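Département Robotique > Projets étudiants > Lokusis > Rapport final
Dernière mise à jour : avril

Lokusis : empiler trois cubes sans intervention divine

1. Objet du projet

Le sujet tenait en une ligne : écrire la chaîne logicielle qui empile un cube rouge, un jaune et un vert dans un carré noir. Nous avons lu cette ligne, nous avons ri, puis nous avons passé le semestre dessus. Le planificateur s'appelle Citbridge, le module de perception Ratanaporn. Les noms ont été choisis avant le code, ce qui explique leur qualité supérieure.

L'ordre cible est fixé dans un fichier de configuration : rouge en bas, jaune au milieu, vert au sommet. Le carré sert de zone de dépose et de repère à la perception.
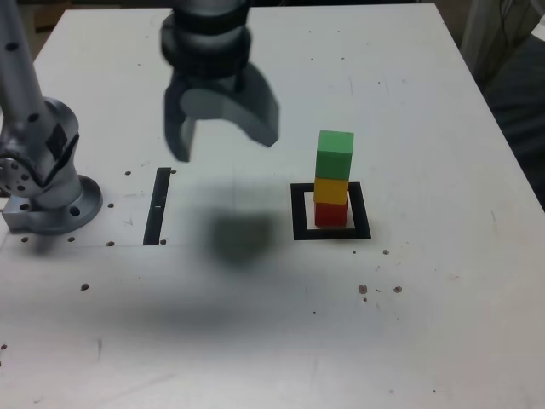 2. Perception

Ratanaporn segmente par couleur en espace HSV, puis ajuste un quadrilatère sur la face supérieure de chaque cube. La première version confondait volontiers l'ombre de la pince avec le contour noir et recalculait alors, très sûre d'elle, une table inclinée de 18 degrés. Nous avons ajouté un test de netteté sur les bords : une ombre est floue, un ruban beaucoup moins.

La seconde difficulté vient de l'occultation. En vue rapprochée, le cube tenu entre les doigts masque ce qui se trouve derrière lui, et un cube rouge peut se réduire à un mince liseré. Le filtre garde donc la dernière pose connue pendant 5 cycles avant de déclarer l'objet perdu. Notre encadrement trouvait cette valeur arbitraire. Elle l'est.

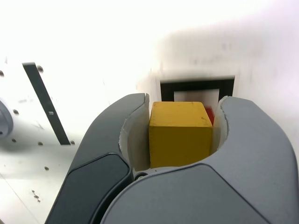 Jirayu Kaewkla nous a fait remarquer à la relecture qu'une pose mémorisée reste une pose fausse dès que quelqu'un pousse la table, et qu'il faudrait au moins faire croître la covariance à chaque cycle sans détection. C'est fait depuis, en quatre lignes, dont une de commentaire vexé.

3. Planification et commande

Citbridge décompose la tâche en approche, saisie, levée, transfert et dépose. Chaque étape a ses préconditions ; si l'une tombe, on replanifie depuis l'état observé. Cela évite le comportement de la version de mars, qui déposait avec beaucoup de soin un cube qu'elle ne tenait pas.

Sur 90 essais en simulation, le journal contient 497 replanifications. La majorité provenait d'un seuil de hauteur saisi en centimètres dans un module qui attendait des mètres. Nous préférons ne pas dire lequel de nous deux l'a saisi.

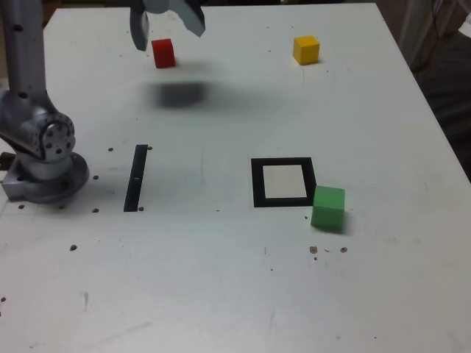
Figure 3. Cube rouge levé sous la pince, cubes jaune et vert sur la table, hors du carré.

4. Ce qui reste à faire

La pression des doigts est toujours réglée à la main. L'export des trajectoires vers Jarnwood, notre outil de relecture, perd les horodatages quand la replanification survient pendant un transfert. Le ticket est ouvert.

Commentaires (3)

Maëlle : Le test de netteté tient-il si on change l'exposition ?

Jirayu Kaewkla : Moyennement. Prévoyez un seuil adaptatif.

Bastien : Pour les centimètres, c'était moi.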